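December, evening

Today I cooked the lamb stew from my aunt's notebook for the first time alone. In her writing it says "cook until it is ready," so I had to decide many things by myself. I bought the meat at Catar, 2 pounds of shoulder with the bone. The butcher wanted to cut it small but I asked him for big pieces.

I browned the lamb in two parts. The first part I put too close together and it made water and became gray. For the second part I waited, and the color was much better. Then onions, garlic, cumin, one cinnamon stick, and the tomatoes. I stirred the onions for 17 minutes by the kitchen clock, and I think they needed more.

When the lid was on, I went out to buy yogurt and flat bread. I walked from the stop to Linbridge Street and back.

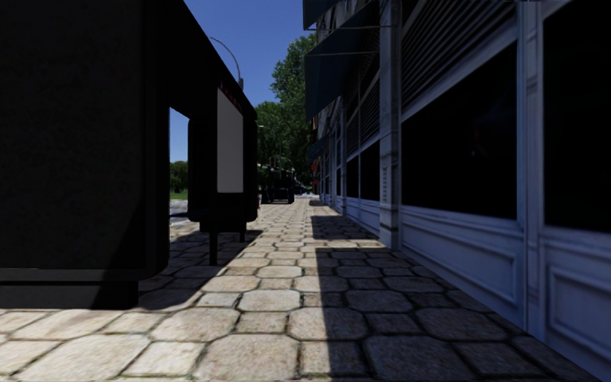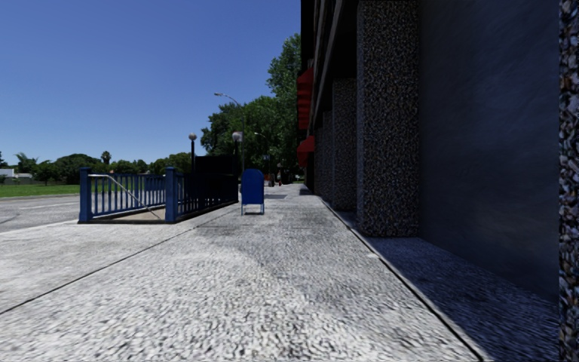 ## After dinner

Aqeel Orakzai came at seven and brought rice from Shakya, the kind with very long grains. We soaked it for 30 minutes. He says his mother never soaks it less than one hour, but we were hungry.

The stew was good but a little sour. I put in a spoon of sugar at the end and it helped. The meat came off the bone easily. Aqeel took a second plate, and he is not a person who eats only to be polite.

For next time:

- fewer tomatoes, or the sweet ones from Sudska
- salt the lamb in the morning
- take out the cinnamon after the first hour

I have two boxes left for lunch. The pot is still in the sink with water in it and I will wash it tomorrow.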